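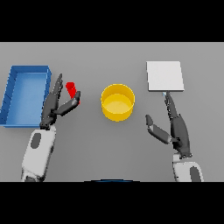

Thumb drift (also called the Sadbridge fault) is a failure in the control of multi-fingered robot hands, in which the controller's record of the thumb position slowly moves away from the true position of the joint. The hand goes on reporting a normal grasp while the thumb presses harder than commanded, or stops short of the object altogether. The fault was first described by Senad Vukadinović at the Sadbridge test hall, and is best known for the damage it caused to a pair of hands running the Skenirum control software in December of the hall's second year of operation.

Background

The Sadbridge hall was set up to test two-armed robots on tabletop work, such as picking up small cylinders, moving bowls and setting objects down in trays. Each task was first run in simulation with the same arms and hands and a plain tabletop, and was passed to the real machines once the simulated runs met a fixed score. Two robots were in use, named Sani and Ostier. Both carried dark five-fingered hands with a thumb driven by its own motor and a long tendon running back through the wrist.

Skenirum worked out the thumb angle by counting motor turns from a starting point recorded when the robot was switched on. There was no sensor at the thumb joint itself. This kept the hand slim, but it meant that any slip or stretch in the tendon went unnoticed until the next restart. Simulated tendons did not stretch, so the difference never appeared in the rehearsal runs.

The Ostier failure

Ostier had been left running a peg-handling task without a restart for 67 hours. The task asked the left hand to close its thumb and fingers on a small cylinder, lift it and release it. The right hand held a flat board steady. On cycle 1408 the left thumb carried on closing after contact. The tendon parted inside the wrist, and the loose end wound itself round the motor spindle.

The controller took the sudden drop in load to mean that the cylinder had been dropped, and began a new attempt. It made 12 further attempts before the wrist overheated and the thermal cut-out stopped the left arm. The right arm was on a separate cut-out and kept moving. It pushed the board off the far side of the table and was halted by hand a short time later. The operator on duty reached the stop button without entering the arms' working area, and there were no injuries.

Sani was checked the same evening. Its left thumb was found to be closing 18 degrees further than the software reported, although it was still picking up test pieces and had raised no warning.

Cause

Vukadinović's report gave the main cause as gradual tendon stretch, made worse by the lack of a regular restart. Small objects were the hardest case. With a wide object the fingers met resistance early and the motor current rose in the usual way. With a thin one, the thumb was already near the end of its travel when it made contact, and a small error in angle became a large error in force.

Two other points were listed as contributing. The retry routine had no upper limit, and the two arms did not share a stop signal. The second of these was treated as the more serious safety matter – a person leaning in to clear the left hand could have been struck by the right.

The report also criticised the use of simulation scores as the only test before release. It noted that the simulated hand had a perfect thumb, and that a high score said nothing about how the real one would behave after several days.

Changes

Skenirum was altered so that each thumb was driven gently to its end stop every hour and the count reset. If the end stop was found in the wrong place by more than a small margin, the hand was locked open and the operator alerted. Retries were limited to three. The cut-outs on both robots were rewired so that a fault in either arm stopped both.

Adjustable tendon stretch was added to the simulation. In early runs with the new setting the small cylinder was dropped or crushed far more often, while results for bowls and boards hardly changed.

Later hands fitted at Sadbridge had an angle sensor in the thumb joint, and on these the hourly check was kept only as a backup. Ostier's left hand was rebuilt with a shorter tendon. Its right hand was never replaced, and remained under the hourly check until the robot was withdrawn.

See also

Backlash (engineering)
Emergency stop
Robot calibration
Tendon-driven hand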